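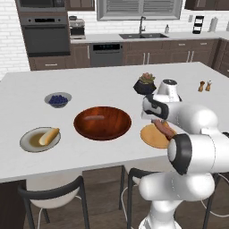
*A simulated kitchen task in Neltemon, with the gripper above two sausages on a cutting board.*

**Neltemon** is a collection of simulated robot demonstrations made for the training of manipulation policies. It was prepared at Lasari by a small group under Mahtab Daneshvar. The collection contains 1142 episodes, all of them set in home kitchens and all concerned with moving food between dishes, boards and bowls.

## Collection

An episode starts from a saved arrangement of the kitchen. The operator moves a virtual arm with a hand controller, and the simulator records joint positions, gripper commands and the view of each camera. Every episode is paired with a short written instruction, for example "put the sausage in the bowl".

The furniture of a kitchen stays fixed, while the food and the dishes may change between episodes. There are 18 task families. Each kitchen is recorded from 3 camera positions, and the operator can see only one of them during the work.

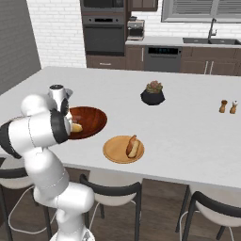

Wide bowls with a low rim were chosen for many of the placing tasks. In the first recordings, made in November, deeper bowls were used, and operators often touched the rim with the fingers when they lowered an object. These recordings were kept in a separate part of the collection, called Hudwood.

## Selection of episodes

An episode is accepted when the object rests inside the target and the gripper has opened. Episodes with a dropped object are accepted if the operator picks it up again, as Daneshvar considered such corrections useful for learning. Long pauses at the start are removed by a script.

## Related collections

Goodwin, an earlier collection by the same group, uses the same arm model but contains only drawer and door tasks.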